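Household Machines Discussion Group – notes of the September meeting

The meeting opened at 7 p.m. in the upstairs room at Nestora, with 18 people present and apologies from two more. The notes of the last meeting were agreed, once the spelling of Mägi had been put right (sorry again!).

1. Can a machine do the chores yet?
Genji Sugawara gave us a lovely, patient talk on the work at Rerkero, where the arm is still at the stage of handling a foam block on a taped-out table. He said folk are often let down to hear this, having come along hoping for ironed shirts, but that taking hold of one soft thing in a known spot has to come right before anybody hands it a wine glass. 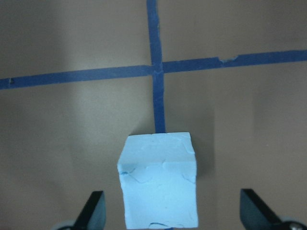
He went on to the Lasero shop-floor trial, in which an arm was asked to put 400 small parts into trays over one shift and managed 117 without help. Opinion in the room was divided. Some of us thought that rather good going, and others pointed out – quite fairly – that a school leaver would have finished by lunch.

2. Washing-up
A long and cheerful discussion followed. It was felt that plates may come fairly soon, greasy roasting tins a good deal later, and bed-making later still.

3. Visit to Mägi
Agreed in principle. The minibus takes 16, so names to Genji please, first come first served.

4. Any other business
The tea urn is leaking again. Thanks were given for the ginger cake.

The meeting closed at 9.10 p.m.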